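Subject: Re: [tollum-players] Save files after the July patch

Ragnvald Söderlund wrote:

> I updated Tollum last night and my main save won't load anymore. The
> menu shows it with the right play time and the right chapter, but when
> I pick it I get the loading bar and then I'm back at the title screen.
> Two older saves from the Marby chapter load fine. Is this a known
> thing, and is there any way to get the newer one back? I would rather
> not replay the whole harbor section.
>
> Also, did they change how the lantern works? It seems to run out
> much faster than before.

Ragnvald,

It's known. The patch changed how the game stores side quests, and any save made while the ferry quest in Fjeld is open can fail to load. Saves from before you talk to the ferryman are fine, and so are saves from after you finish his quest. That fits with your Marby saves still working.

There is a way around it if you play on PC. Close the game first. Go to the save folder and copy everything in it somewhere else. Then roll back to the previous version, which is still listed under the beta branches as "previous". Load your save there, finish the ferry quest, make a new manual save in an empty slot and quit. After that you can switch back to the current version and the new save should load.

Turn off cloud saves before you start. I forgot that the first time and the cloud copy wrote over the one I had just made, so I had to do the quest again. It takes 30 minutes if you already know where the second key is.

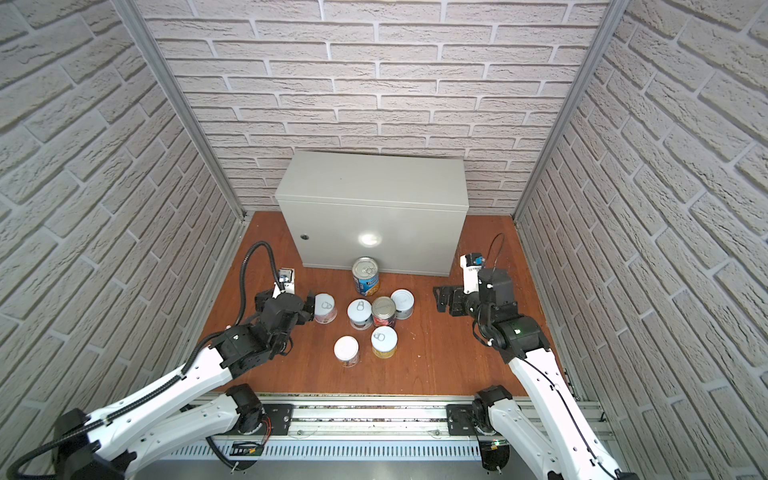 Liv Bråten wrote to me off list that she tried the same steps and it worked for her, but only with a manual save. Her autosave from the same spot still dropped her back to the title screen after she updated. She also had to finish the part where you bring the letter back to the inn, because the quest stays open until then even though the journal marks it as done. So don't stop at the ferry – go all the way back to the inn and save there.

I haven't heard of a fix for console players. You can't pick an older version there as far as I know, so those people will have to wait for the next patch or go back to an earlier save. If anybody on the list has found something that works on console, please post it with the steps.

As for the lantern, yes, it changed. The oil used to last 8 minutes on normal difficulty and it's shorter now, though I haven't timed it. The patch notes only say "adjusted light sources". You can still refill at the chapel for free, and the Etus charm slows the drain if you picked it up in chapter 2. If you sold it, the trader in Marby keeps it in stock for the rest of the game, at a worse price than he gave you.

One more thing for people who haven't updated yet. If you are in the middle of the ferry quest now, finish it before you let the patch install. Setting the game to update only on launch is not enough if you then launch it from the client.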